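Can a Machine Tidy the Room Yet? Project report, Wodutine group, second-year automation course

June 6, 2021

1. Why we chose this question

In the first meeting our group wanted to build a small robot that cleans a table. Our supervisor asked us a simple question: which part of the cleaning is difficult for a machine? We could not answer it well. So we changed the project, and this report is the result. We did not build a robot. We studied the small chores of a shared workroom and tried to say which of them a machine could do today, and which of them must wait.

By "chore" we mean a short task with an object, for example putting a picture back in its place, closing a drawer or bringing a cup to the desk. We made a list of 100 such tasks. We left out cooking and everything with hot water.

2. Picking up and holding

Many people believe that the arm is the hard part. After our reading and our own work with hand-held grippers we do not think so. An arm can go to the same point 3,000 times and it does not get tired. The difficulty begins at the fingers. A flat and thin thing, such as a framed print, must be held near the edge, with enough force that it does not turn, but not so much that the frame is damaged. A person does this without thinking. For a machine somebody has to decide the force, the angle and the place of the grip.
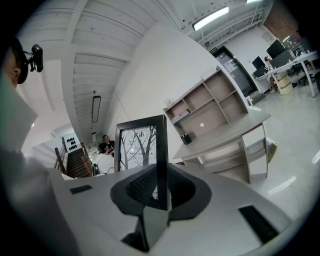 Sfeir, after reading our draft, did not agree with this section. In Sfeir's view the grip is nearly a solved matter when the object is stiff, and we should worry more about the moment of letting go, when a frame has to stand or hang straight and the machine must judge if it is straight enough.

We think this is a fair remark and we added a column "release" to our table. After that, 31 tasks would need a new mark, and we had time to repeat only a part of them.

3. Knowing the room

The second difficulty is the room itself. A shop floor is often arranged for the machine: the parts come in one direction and people stay behind a line. A workroom is different. People stand where they want, they sit at the desks, they stop beside a wall to look at something. A machine which carries an object has to wait, go around, or ask. In the Rondley simulator, which we used for the planning part, we ran 572 trips across a room model. In 200 of them we let the people move. Almost all of the failed trips belong to this second group - the path was good at the start and bad ten steps later.

Printed markers help a camera to know where it is. They do not help it to know what a person will do next.

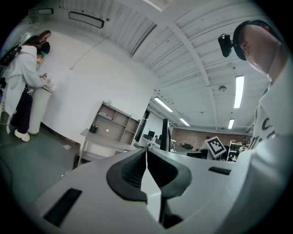

Figure 2. Gripper in the workroom, with a printed marker board farther back.

4. What we conclude for now

Carrying one known, stiff object from one known place to another is possible already, if the way is free. Putting things in order is still too hard, because "in order" has a different meaning for each person who uses the room. Our own group could not agree about the correct place for the pens.

For the shop floor we are more positive. Tasks like filling a shelf with equal boxes got a good mark from all of us.

5. Further work

In October we want to repeat the marking with the Dollis scale, which has five steps instead of our three. The release column should be completed first. The list of tasks is in Appendix A, and the settings of the simulator are in Appendix B.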